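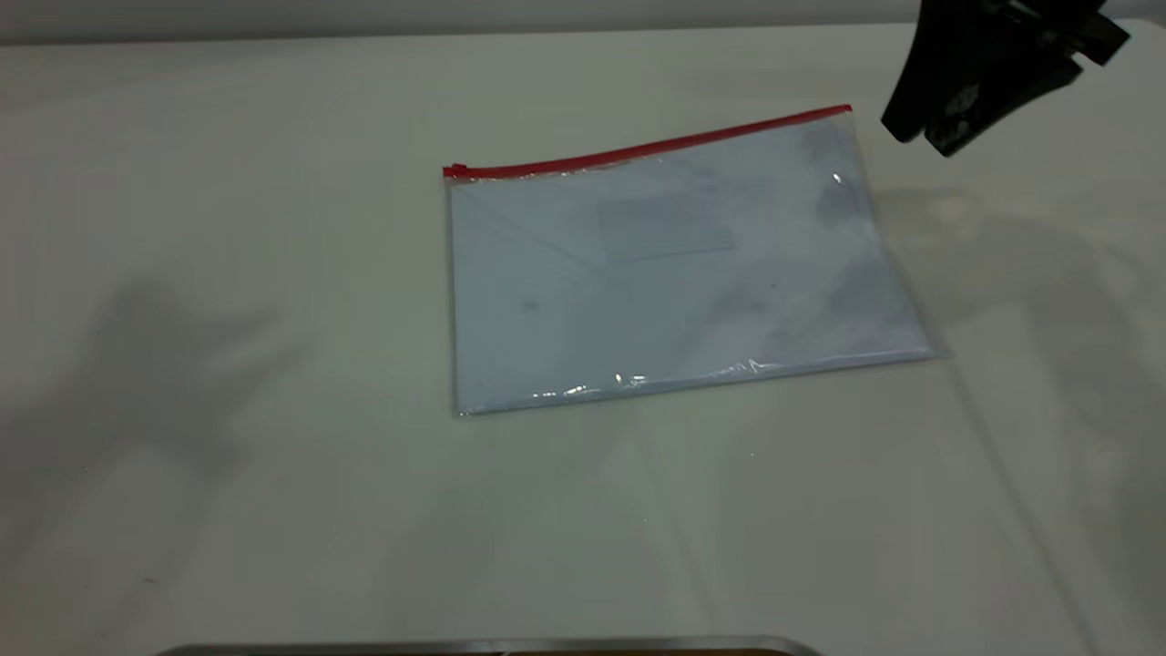
School robotics clubs should spend less of the year on competitions and more of it on dull household jobs. I have helped with the club at Dullbridge for 4 years, and for most of that time we built toward one contest in the spring. The robots drove over ramps and pushed blocks into corners, and the students got very good at ramps and blocks. This term we asked them to work with ordinary things from a desk drawer. A clear plastic pouch with a red zipper has taught them more than any ramp did. It lies nearly flat on the table, the plastic lets the tabletop show through, and the shiny creases throw glare back at you. The slider is a small red tab at one end of the track. A person deals with all that without thinking. A student writing a program has to think about every bit of it.

The usual argument for contests is that they motivate people. They do, for the students who like contests. We lost several every winter who liked building but didn't care about a scoreboard. Most of those have stayed this year.

Cost comes up too. Our last entry in the Toivonen Cup came to $3290 with travel and the parts kit. The pouches and other supplies for this term came to $398, and we can use them again in the fall.

I would not drop contests completely. Students learn to meet a deadline and to fix things under pressure, and some of ours loved the trips. One event a year is plenty, though, and it should come after they have spent a few months on a job with no rule book. Parents may find a zipper less exciting to watch than a match. They are welcome to come in and try writing the program.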